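试用第三天

早上六点就醒了。Jesik那套手持夹爪还剩14天试用期,退不退,得给个话。3000块押金压着,公司账上没几个钱了。

哈里什·潘特(Harish Pant)昨晚发来消息,就一句:你到底测完没有。没回。

测什么呢。说明书翻了两遍,中文那几页像是机器翻的,“请将手指归于安静位置”。安静位置。行吧。校准,连线,重来。左手掉线一次,重来。Gidero的软件倒是快,界面丑,丑得放心。

今天的任务单上写着:厨房用具,双手,48条。勺子,挂架,勺子,挂架。我在家都没这么认真收拾过勺子。

袖子撸上去又滑下来,懒得管了。右手夹爪的线老往袖口那边拽,客服说可以加个线扣,另购。什么都另购。两只手端着这玩意儿,像长了别人的手指头,痒了也没法挠。

开始录。

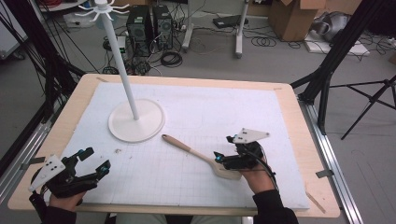 库什瓦哈问,Drellent那家便宜一半,为什么不买他们的,反正都是两根指头一开一合。

我说便宜那套我用过。指头回弹慢,半拍,就半拍,可你捏东西的时后脑子会等它,等着等着人就烦了。Jesik这个不用等。手到它就到。

“那就写上去啊。”

写了。报告第一行:跟手。第二行:重,手腕酸。第三行空着,想了半天,不知道该不该写价钱。

中午泡面,手抖,叉子差点掉汤里。下意识地张开两根指头去捏,捏完才想起来夹爪早摘了。自己吓自己一跳。

下午接着录。录到后面不看手了,看窗户。外面有人在喊收旧冰箱,喊了三遍。我想我妈要是看见我这份工作,会说什么。大概会说,放个勺子也给钱?

给的。给得不多。

四点半,潘特电话打过来,背景音很吵,像在车站。

“留还是退?”

“留一套。”

“就一套?”

“先一套。线扣让他们送。”

他在那头笑,说你这人砍价就砍个线扣。然后信号断了。我等了一会儿,没再打来,就把夹爪又戴上了,还差3条没录。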